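We use cookies to remember your settings. Accept | Manage preferences

What the bowl arm changed for us

Posted in May, filed under Work 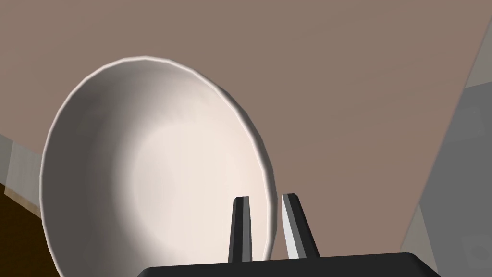

The bowl job in the simulator, fingers open at the rim.

I run the wash-up and plating side at Karnerdale, a kitchen that sends out 4000 meals on a full day. Since the winter we have had an Ondex arm at the end of the line, lifting bowls on to the counter for portioning. Before any change goes live it gets tried out on screen, and I have now sat through more of those sessions than I ever wanted to.

The bowls on screen are white and clean. Ours come out of the machine with a bit of rice stuck under the foot, or two of them jammed together so hard you need a knee. I asked the man from Ertürk whether they could put that in and he wrote it down. He wrote a lot down.

What we were told is that the arm would take 116 bowls an hour off people's wrists. Fair enough, my own wrists are shot. But Romana Tichý used to do that station, and she also spotted chips, turned away the greasy ones and shouted when the gravy was late. The arm does the lifting. The rest got shared out between whoever was standing nearest, and no one's hours went up for it.

Romana now minds the arm. She has a tablet and a stool. She says the stool is the best part. When it stops she clears the bowl, presses resume and fills in a form with 60 boxes on it, most of which she leaves blank. She is on the same pay as before, which I have raised twice.

Gülizar Dursun on nights likes it more than I do. She had tendon trouble for years and says she'd sooner argue with a tablet than lift another stack. I can't tell her she's wrong.

Still, I'd like someone from upstairs to stand there through a Jurkemari banquet order, all 142 covers of it, and then tell me again that it frees us up. Plates are next, apparently.

Get new posts by email. Enter your address to subscribe. Unsubscribe at any time.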